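Utiden (hand-held gripper kit)

Utiden is a hand-held gripper kit sold by Trestance for recording manipulation data without a robot arm. The operator carries the tool, closes its two fingers on household objects and uploads the resulting video to the company's processing service, called Henare. Trestance markets the package as a way to train robots "in any room you already have." Independent support for that claim is limited.

Background

Trestance first showed the kit in February, in a version that needed a cable to a laptop. The current version records on its own. It was designed by a small team under Lenni Valtonen, who had earlier worked on warehouse pickers. The kit sells for $840. Access to Henare is billed separately at $139 a month, a cost that early sales pages left out of the headline price.

Design

The tool has two opposing fingers that open and close together, and a wide-angle camera that looks out past the fingertips. Each finger has a magenta ribbed insert with a dark strip on its inner side, fixed to a light gray plate. The inserts are wear parts. Trestance says they should last "a full season of collection," but does not say how many grasps that means.

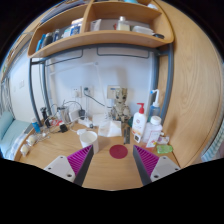

Most published recordings made with the kit come from ordinary desks and kitchen counters. The company presents clutter as an advantage, arguing that policies trained on tidy lab tables fail in homes. The argument is reasonable, but Trestance has not released a comparison between the two kinds of data, and its own demonstration videos show only picking and placing of rigid objects.

Reception

Farzana Kanagaratnam, reviewing the kit for the trade newsletter Tuser on 30/04/2024, recorded 1739 clips over 7 days. She found the grip comfortable and the setup quick. She was less convinced by Henare, which rejected many clips without giving a reason and still counted them toward the monthly limit.

Ignacio Ocampo, who runs a small automation shop, has questioned whether motion recorded by a human wrist carries over to cheaper arms with less reach. Trestance replied that the service filters out motions an arm cannot follow. It has not published the filter's settings or its error rate.

Availability

The kit is sold directly by Trestance. Replacement inserts come in pairs and are not covered by the warranty.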